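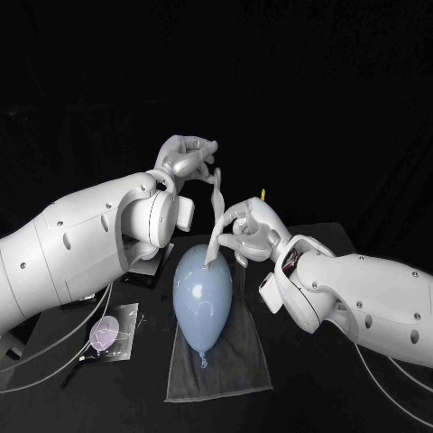
Paper strip, pale blue balloon, black tabletop.

Well, I finally gave in and got out the balloons! After my note in the last issue about paper crafts that don't need scissors, Faustine Chevalier wrote to ask if I'd ever tried papier-mâché over a balloon, and I had to admit I hadn't touched the stuff since grade school. So most of my spare time since then has gone into strips, paste and a very sticky kitchen floor, and I'm happy to report that I love it.

First, the balloon. Don't blow it up all the way. I did that with my first one and it was hard as a drum, and the strips kept sliding right off the sides (plus I was scared of it the whole time). A softer balloon gives you a little something to press against. Knot it, then sit it in a cereal bowl or tape it down so it doesn't wander off while your hands are covered in goo.

Then the paper. I started out with newspaper like everybody does, but the ink came off on my fingers and gave the finished bowl a gray look I didn't care for. Plain white paper was much nicer. I like thin strips, a little crinkled, because they bend around the curve without those stiff pleats you get from printer paper. Tear them, don't cut them. A torn edge melts into the next strip and a cut one leaves a ridge you'll be sanding later. My big round bowl took 113 strips, and yes, I kept a tally on the back of an envelope.

Getting the strip to lie down is the part that takes practice. Hold the top end up high with one hand, pinch it partway down with the other, and let the bottom end touch the top of the balloon first. Then lower the rest slowly and smooth as you go. If the end folds under on you, lift it and try again before the paste grabs. I lost a few strips that way and just wadded them up and used them for the foot of the bowl.

For paste I've been using flour and water, mixed about like pancake batter, with a spoonful of salt stirred in. Hervé Chevalier swears by watered-down white glue and he may be right, his lampshade came out beautifully smooth - but I had flour in the cupboard and I'm cheap. Three layers is plenty for a bowl. Let each one dry overnight, and turn the balloon once in a while so the underside gets some air.

Popping it is the best bit. Snip right by the knot and let it sigh down slowly, and it peels away from the inside with a funny crackling noise. My second bowl buckled a bit when I rushed it, and it now holds clothespins.

If you make one, bring it along to the June swap table at the Tarmont hall! Lionel Bailly is saving us a spot by the window, and I'll have a bag of spare balloons and a stack of torn strips for anyone who wants to give it a go. Wear something old.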